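Review: Simness 3 insertion policy for desktop disassembly and reassembly

Posted Fri 17 May by Carla Awwad

Simness is a learned contact policy for parts that have to be seated in slots: memory, expansion cards, drive carriers. The authors at Cáceres released weights and training code with the paper. I ran it on our two-finger cell against used office towers, with graphics cards as the main test part.

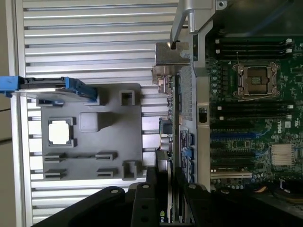
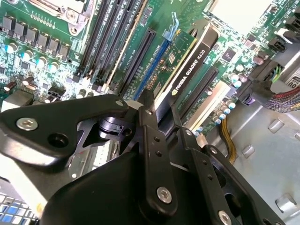
Graphics card and motherboard in an open case, from the wrist camera.

The method has two stages. A coarse stage takes the wrist view and proposes a grasp line along the top edge of the card. A fine stage takes over at contact and outputs small corrections in position and tilt, using the same view plus wrist force. The paper claims that the fine stage transfers to boards it was not trained on. That claim is the reason I tested it.

Setup took an afternoon. Calibration is done with the Vondosside routine, which is included and worked on the first run. The config files are poorly documented. Units for the force limit are given nowhere, and I had to read the controller source to find them.

I logged 294 extraction attempts and 684 insertion attempts. Training used the supplied set of 3,526 demonstrations with no additions from our side. Extraction is the weaker half. The policy pulls straight up and does not check the slot latch, so a latched card stalls the arm at the force limit until the timeout. I scripted the latch release as a separate step and left it in for the remaining runs.

Insertion is good. Tilt correction is the best part of the release: a card that touches down with one end high is leveled before any real load goes on. Failures fell into 3 groups: the bracket catching on the chassis wall, a poor initial grasp, and loss of the slot in the wrist view when the fingers covered it. The last group is not discussed in the paper. Backing off and approaching from the other side cleared most of those cases, but the policy never tries this by itself.

Compared with Kamirero, which we used before, Simness needs less tuning per board and recovers better from a bad touchdown. Kamirero is faster per cycle and its logs are easier to read. Neither handles cables. Any loose power lead near the slot should be tied back first.

Recommended for insertion work with a force sensor at the wrist. For extraction I would wait for the June update, which is supposed to add latch handling.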